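Minutes of the manipulation methods meeting, 16/12/2022

Present: the bench team, the training team, and one visitor from Tuvamex. Apologies were received from Astis.

1. Minutes of the last meeting
Agreed with one correction. The learning rate under item 4 was given for the wrong run.

2. Numa two-arm policy
The training team reported on the policy trained since August. The set now holds 263 demonstrations, of which 22 were left out for dropped frames on one wrist camera. Shortening the action chunk gave smoother hand-overs but more missed grasps on flat packets. The meeting asked for both settings to be run again from the same starting weights before anything is written up.

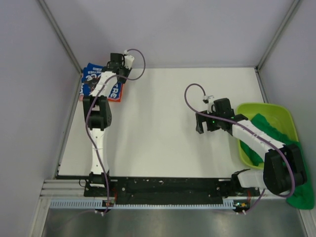 Vukčević

3. Bench layout
Both arms stay bolted to the black rail at the front, with the green tray on the right-hand side and the cloth in it. The snack packet goes on the left, near the wall. There was a long discussion about the purple cables, which loop over the table from the top of each gripper. Tuvamex asked whether the loops could be shortened. The bench team would like to keep the slack — a tighter run limits wrist rotation — and will try a clip at the elbow on one arm only.

4. Evaluation
Each checkpoint will be scored on packet and cloth separately. A combined score hid the drop on packets last time. Checkpoints to be saved every 3000 steps. Trials stop at 900 control steps and count as failed if the object has not been released by then.

5. Actions
Training team: rerun both chunk lengths.
Bench team: fit the elbow clip and repeat calibration.
Tuvamex: send the revised gripper drawings to Astis.

6. Any other business
None.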